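플라스틱 수납함 표면 복원: 긁힘과 백화 자국 제거 및 재도장 절차

적용 범위

폴리프로필렌(PP), 고밀도 폴리에틸렌(HDPE), ABS로 성형한 수납함과 공구함, 운반 상자의 안쪽 및 바깥쪽 표면을 대상으로 한다. 투명 폴리카보네이트와 아크릴은 균열 위험이 있어 절차가 다르므로 제외한다. 식품이 직접 닿는 용기에는 4단계 이후의 도장 공정을 적용하지 않는다.

본 절차는 Merell 작업실에서 쓰던 메모를 Gonzalo Olmedo가 정리하고 Milagros Barroso가 건조 시간과 시험 항목을 보완한 것이다. 최종 수정일은 2021년 9월 24일이다.

용어

백화: 굽힘이나 충격으로 수지 내부에 미세한 공극이 생겨 하얗게 보이는 현상. 표면 오염이 아니므로 세척으로 없어지지 않는다.
초킹: 자외선으로 표면층이 분해되어 가루가 묻어나는 현상. 손가락으로 문질렀을 때 흰 가루가 남으면 초킹으로 판단한다.
전이 자국: 다른 물체의 재료가 마찰로 옮겨 붙은 것. 금속 공구의 검은 줄, 고무 바퀴 자국, 도료 자국이 여기에 속한다.
긁힘: 모재가 실제로 파인 것. 손톱이 걸리지 않으면 얕은 긁힘, 손톱이 걸리면 깊은 긁힘으로 구분한다.
플래시 오프: 도장 후 다음 도장 전까지 용제가 휘발하도록 두는 시간.

재질 확인

바닥면이나 손잡이 안쪽의 재질 표시를 먼저 찾는다. 삼각형 안의 숫자 2는 HDPE, 5는 PP를 뜻한다. 7은 기타 재질이며 ABS가 이 번호로 표시되는 경우가 많다. 숫자 대신 약호만 적힌 제품도 있다.

표시가 없으면 부유 시험을 한다. 보이지 않는 모서리 안쪽에서 칼로 쌀알 크기의 조각을 떼어 물컵에 넣고, 세제 한 방울로 표면장력을 없앤 뒤 조각을 눌러 가라앉힌다. 손을 뗐을 때 다시 뜨면 PP 또는 HDPE일 가능성이 높다. 가라앉으면 ABS, 폴리스티렌 또는 충전재가 들어간 PP다. 발포 성형품은 재질과 무관하게 뜰 수 있으므로 이 시험으로 판정하지 않는다.

가라앉은 조각은 아세톤 시험으로 다시 구분한다. 유리 접시에 조각을 놓고 아세톤을 한 방울 떨어뜨린 후 1분간 둔다. 표면이 끈적해지거나 녹으면 ABS 또는 폴리스티렌이고, 변화가 없으면 충전 PP로 간주한다. 연소 시험은 유독 가스가 발생하므로 하지 않는다.

PP와 HDPE를 서로 구분하지 못해도 도장 절차는 같다. 열풍 처리만 온도가 다르며, 구분이 되지 않으면 낮은 쪽인 HDPE 조건을 따른다.

준비물

중성 세제
이소프로필알코올(농도 70% 이상)
보풀 없는 천
멜라민 스펀지
내수 연마지 400방, 600방, 800방, 1000방
연마 패드(회색, 초미세)
고무 또는 코르크 연마 블록
온도 조절이 되는 열풍기
비접촉 온도계
PP용 접착 증진 프라이머
플라스틱용 스프레이 도료
무광 또는 반광 투명 코팅제
마스킹 테이프와 비닐
니트릴 장갑, 보안경, 유기 증기용 방독 마스크

페인트 신너, 톨루엔, 염소계 용제는 준비하지 않는다. ABS에 닿으면 표면이 녹고, PP에서는 표면이 부풀어 이후 프라이머 접착이 불안정해진다.

작업 조건

기온 15도에서 28도, 상대 습도 65% 이하에서 작업한다. 습도가 높으면 도막이 뿌옇게 흐려진다. 수납함 자체의 온도도 실온과 같아야 하므로 창고나 차량에서 꺼낸 것은 두 시간 이상 실내에 둔 다음 시작한다. 도장 구역에서는 창을 열고 화기를 치우되, 바람이 도장면에 직접 닿지 않게 한다.

1단계. 세척

내용물과 라벨을 제거한다. 라벨은 열풍기를 60도로 맞추고 20초 정도 데운 후 모서리부터 낮은 각도로 당긴다. 남은 점착제는 이소프로필알코올을 적신 천을 2분간 덮어 두었다가 닦는다.

미지근한 물에 중성 세제를 풀어 안팎을 씻는다. 모서리와 리브 사이는 칫솔을 쓴다. 헹군 뒤 마른 천으로 닦고 완전히 말린다. 리브 안쪽에 고인 물은 육안으로 잘 보이지 않으므로 뒤집어서 한 시간 이상 둔다.

실리콘계 광택제를 쓴 이력이 있는 수납함은 세척을 두 번 한다. 실리콘이 남으면 도장면에 분화구 모양의 결함이 생긴다. 물을 분무했을 때 물방울이 동그랗게 맺히지 않고 고르게 퍼져야 하지만 PP는 원래 물을 튕기는 성질이 있다. PP에서는 면 전체의 물방울 모양이 균일한지를 기준으로 삼는다.

2단계. 자국 분류

손전등을 표면과 거의 평행하게 비추어 자국을 확인한다. 정면 조명에서는 얕은 긁힘과 전이 자국이 같은 색으로 보인다.

멜라민 스펀지에 물을 묻혀 자국 위를 열 번 문지른다. 옅어지면 전이 자국이므로 같은 방법으로 끝까지 제거한다. 변화가 없으면 긁힘 또는 백화다. 손톱을 자국과 직각으로 움직여 걸림 여부를 확인하고, 깊은 긁힘에는 마스킹 테이프 조각을 붙여 표시한다.

흰 자국이 모서리나 굽은 부위에 집중되어 있고 촉감이 매끈하면 백화다. 넓은 면에 고르게 퍼져 있고 가루가 묻으면 초킹이다. 두 가지가 겹친 경우에는 초킹을 먼저 처리한다.

이 단계에서 균열도 점검한다. 벽을 양손으로 가볍게 눌러 벌어지는 선이 있으면 구조 균열이며, 표면 복원 대상이 아니다. 용접봉을 이용한 보수를 먼저 하거나 폐기한다.

3단계. 열풍 처리(PP, HDPE)

백화와 얕은 긁힘은 열풍으로 상당 부분 줄일 수 있다. ABS에는 적용하지 않는다. 광택이 불균일해지고 얇은 벽이 쉽게 휜다.

노즐과 표면 사이 거리는 8cm에서 10cm로 유지하고, 초당 5cm 정도의 속도로 계속 움직인다. 한 지점에 멈추지 않는다. 표면 온도는 PP 110도, HDPE 95도를 상한으로 한다. 한 번 지나갈 때마다 온도계로 측정하고, 상한에 가까워지면 1분간 식힌다.

색이 진해지고 약한 광택이 돌면 그 구역은 멈춘다. 같은 구역을 네 번 넘게 반복해도 변화가 없으면 더 가열하지 말고 연마로 넘어간다. 가열 중 벽면이 안쪽으로 당겨지면 즉시 멈추고, 평평한 판재를 대고 식을 때까지 눌러 둔다.

초킹이 심한 면은 열풍 전에 회색 연마 패드로 분해층을 걷어 내야 한다. 가루가 남은 채로 가열하면 얼룩이 고정된다.

4단계. 연마

도장하지 않고 무광 표면으로 마무리할 경우와 도장할 경우의 입도가 다르다.

무광 마무리: 600방으로 긁힘 주변을 고른 뒤 800방, 1000방 순으로 물 연마를 한다. 마지막에 회색 패드로 한 방향으로만 문질러 결을 맞춘다.
도장 전 연마: 깊은 긁힘은 400방으로 가장자리를 낮추고 전체를 600방으로 마무리한다. 800방 이상으로 올리면 프라이머가 붙을 면적이 부족해진다.

PP와 HDPE는 연마 시 실 모양의 보풀이 일어난다. 압력을 줄이고 물을 충분히 쓰면 감소한다. 남은 보풀은 열풍기를 1초 이내로 스치듯 지나가 제거한다. 건식 전동 연마기는 마찰열로 수지가 녹아 뭉치므로 쓰지 않는다.

깊은 긁힘을 퍼티로 메우는 방법은 ABS에만 유효하다. PP와 HDPE에서는 일반 폴리에스터 퍼티가 벽이 휘는 순간 떨어진다. 유연형 플라스틱 퍼티를 쓰더라도 하중이 걸리는 바닥에는 적용하지 않는다.

연마가 끝나면 물로 씻고 말린 후 이소프로필알코올로 한 방향으로 닦는다. 이후로는 맨손으로 만지지 않는다.

5단계. 프라이머

PP와 HDPE에는 접착 증진 프라이머가 필수다. ABS는 생략할 수 있으나 색 차이가 큰 경우 일반 플라스틱용 프라이머를 한 번 올린다.

캔을 2분간 흔들고, 거리 20cm에서 25cm를 유지하며 얇게 한 번 뿌린다. 이 종류의 프라이머는 투명하여 도포 여부가 잘 보이지 않으므로 낮은 각도의 조명으로 젖은 면을 확인한다. 두껍게 올려도 접착력은 늘지 않으며 오히려 층 내부에서 분리된다.

대기 시간은 제품 표시를 따른다. 대부분 10분에서 30분 사이에 상도를 올리게 되어 있고, 이 시간을 넘기면 효과가 떨어진다. 시간을 넘긴 경우에는 프라이머를 다시 한 번 얇게 뿌린 뒤 진행한다.

6단계. 도장

상도는 얇게 세 번 올린다. 첫 번째는 바탕이 비치는 정도로 그친다. 각 회차 사이 플래시 오프는 10분이다. 안쪽은 바닥과 벽이 만나는 모서리부터 뿌리고, 벽, 바닥 순으로 진행한다. 바닥을 먼저 하면 벽에서 튕긴 분무가 마르면서 바닥에 거칠게 내려앉는다.

깊은 상자의 안쪽은 용제 증기가 고인다. 회차마다 상자를 옆으로 눕혀 증기를 빼고, 얼굴을 안쪽으로 넣지 않는다.

흐름이 생기면 젖은 상태에서 닦지 않는다. 24시간 말린 뒤 800방으로 낮추고 해당 부위만 다시 뿌린다.

투명 코팅은 마지막 상도 후 30분에서 60분 사이에 두 번 올린다. 공구처럼 단단한 물건을 담는 상자는 반광이 무광보다 자국이 적게 남는다.

7단계. 건조와 접착 시험

지촉 건조는 20도 기준 한 시간이지만 물건을 담는 것은 7일 후부터다. 뚜껑은 그동안 닫지 않는다. 접촉면끼리 붙을 수 있다.

접착 시험은 48시간 후 눈에 띄지 않는 곳에서 한다. 칼로 2mm 간격의 격자를 긋고 테이프를 붙였다가 90초 후 한 번에 당긴다. 격자 칸이 떨어지지 않으면 합격이다. 칸이 통째로 떨어지면 세척 또는 프라이머 단계의 문제이며, 전체를 벗기고 4단계부터 다시 한다.

소요량 기록

Kassab 창고의 수납함을 같은 방법으로 처리하면서 Wael Chraibi가 남긴 기록이다. 대상은 156개, 재질은 대부분 PP였다.

연마지(전 입도 합계): 930장
이소프로필알코올 세척용 천: 1,808장
재도장 후 접착 시험 불합격: 주로 실리콘 광택제를 썼던 상자에서 발생

소형 상자만 다루는 경우에는 연마지 소모가 이보다 적다. 바닥 안쪽을 도장하지 않고 무광 마무리로 끝내면 천 소모도 줄어든다.

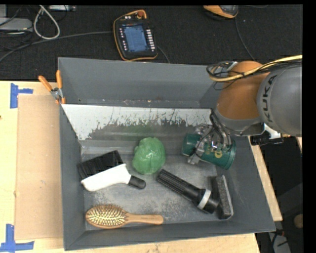 바닥 안쪽까지 꼭 도장해야 하는가?
바닥 안쪽은 무광 연마로 끝내는 편이 낫다. 물건이 계속 미끄러지는 면에서는 도막이 먼저 닳고, 닳은 경계가 원래의 긁힘보다 더 눈에 띈다. 색을 맞출 필요가 있으면 벽만 도장하고 바닥에는 교체 가능한 고무 매트를 깐다.

문제별 조치

도막이 며칠 뒤 벽 모서리에서 갈라진다
도막이 두껍거나 유연성이 없는 도료를 쓴 경우다. 갈라진 부위를 600방으로 벗기고 유연제가 포함된 플라스틱용 도료로 바꾼다. 상자를 들 때 벽이 크게 휘는 제품은 모서리 도장을 생략한다.

분화구 모양의 결함이 생긴다
실리콘 또는 유분 오염이다. 완전히 말린 뒤 결함 부위를 연마하고 세척부터 다시 한다. 덧뿌려서 메우는 방법은 효과가 없다.

열풍 후 광택이 얼룩진다
이동 속도가 일정하지 않았거나 표면에 세제가 남은 것이다. 회색 패드로 전체를 한 방향으로 문질러 광택을 낮춘다.

백화가 다시 나타난다
같은 위치가 반복해서 굽혀지고 있다. 적재 하중을 줄이거나 해당 벽 바깥쪽에 보강대를 댄다. 열풍 처리를 반복하면 수지가 취약해지므로 한 부위에 두 차례까지만 한다.

프라이머를 뿌렸는데도 격자 시험에서 떨어진다
상도까지의 대기 시간을 확인한다. 시간이 맞았다면 HDPE에 PP 전용 프라이머를 쓴 것은 아닌지 표시를 본다. 일부 제품은 HDPE에 적용되지 않는다.

연마 후 색이 밝아 보인다
미세한 요철이 빛을 산란시키는 것으로, 물을 묻혔을 때 원래 색으로 보이면 정상이다. 도장하지 않을 경우 1000방까지 올리고 플라스틱용 보호제를 얇게 바른다. 도장할 예정이면 보호제를 바르지 않는다.

유지 관리

중성 세제와 부드러운 천으로 닦는다. 도장한 면에 멜라민 스펀지를 쓰면 투명 코팅이 깎인다. 금속 부품은 얕은 트레이에 담아 넣고, 상자를 겹쳐 쌓을 때는 접촉면에 모래가 없는지 확인한다. 직사광선이 드는 곳에 두는 상자는 매년 12월에 초킹 여부를 점검하고, 가루가 묻으면 투명 코팅을 연마한 뒤 한 번 덧올린다.

폐기물

연마 슬러지는 배수구에 흘리지 않고 거름천으로 걸러 말린 다음 일반 폐기물로 배출한다. 스프레이 캔은 내용물을 모두 쓴 뒤 지역 분리배출 기준에 따라 처리한다. 용제가 묻은 천은 뭉쳐 두지 말고 실외에서 펼쳐 말린 후 버린다.

변경 내역

열풍 처리 온도 상한을 PP와 HDPE로 분리함. Maximiliano Cordero의 변형 사례 보고 반영.
부유 시험에 발포 성형품 예외 추가.
투명 코팅 대기 시간을 30분에서 60분으로 수정.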